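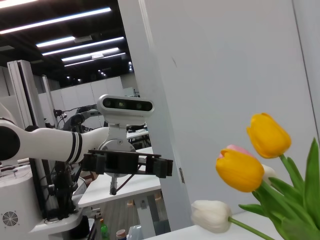

Rikham Guest House, Danbridge. Pre-season room and safety check
February 11, 2014
Walked by: Tarun Saxena. Copy to Garg (owners) and front desk

OK = fine, FIX = before we open, WATCH = look again in June

Entrance and front desk

Front door closer. FIX. Slams. Guest in room 2 complained twice last fall, still not adjusted.
Mat. OK. New one lies flat.
Fire panel. OK, green light, no faults. Log book is missing pages for last June, who has them?
Exit sign over side door. FIX. One tube out.
Evacuation map. FIX. Shows the old breakfast room wall. Needs redrawing, not just a sticker over it.
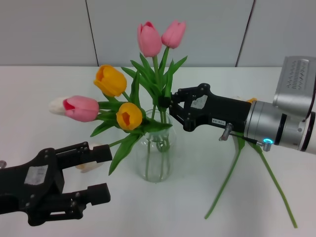
Luggage store: door was propped with a suitcase again. It's a fire door. Please stop. Marked WATCH but next time it's a FIX and a talk.

Stairs and halls

Handrail, first flight. OK.
Handrail, second flight. FIX. Bracket loose at the top, can move it with one finger.
Carpet edge outside room 9. FIX. Lifting. Taped for now, tape won't last a week of wheeled bags.
Emergency lights. Tested all 24. 2 failed, both on the back stairs. FIX. Ukow are booked to swap the batteries, ask them to leave the old test sheet with us this time.
Smoke alarms, halls. OK.
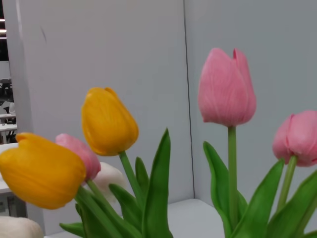
Guest rooms

Window limiters. OK except room 11, screw gone. FIX.
Bath mats. WATCH. Suckers going hard on the older ones.
Hot water at the basin. Too hot in the top floor rooms. Turn down the mixer valves and write the reading on the sheet, last time somebody just wrote "fine".
Kettles. OK. Cord on the room 6 one is frayed, taken out, needs replacing befor we sell the room.
Wardrobe in room 4. FIX. Not fixed to the wall, tips if you pull both doors.
Door locks. OK, all open from inside without a key. Room 8 sticks a bit.
Peepholes. Not checked, ran out of time.

Breakfast room and kitchen

Toaster. Crumb tray full. Emptied. Should be daily.
Fire blanket. OK.
Extinguisher by the range. FIX. Tag out of date and it's behind the cereal shelf. Move the shelf.
Fridge log. Two days blank in January.
High chair strap. WATCH. Clip is stiff but holds.
Floor by the dishwasher. FIX. Slippery, drain backs up. Plummer quoted $300 to clear it and put in a new trap, I'd say yes.

Outside

Parking lot lights. OK.
Ramp. FIX. Grit bin empty and there's ice on the low side. Do this one today please.
Smoking shelter. Ash bin too close to the hedge, moved it.

Comments

Nothing here stops us taking bookings but the back stairs lights and the loose handrail have to be done first. Same stairs, same guests, worst combination. Will re-walk once the FIX items are signed off.

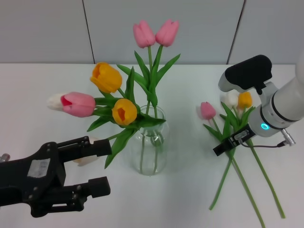 Garg agrees to the drain and the handrail, but wants a second quote on the exit sign and asks whether room 4 can stay on sale if the wardrobe comes out altogether.

Yes if it comes out. Need a rail and some hangers in there instead. T.S.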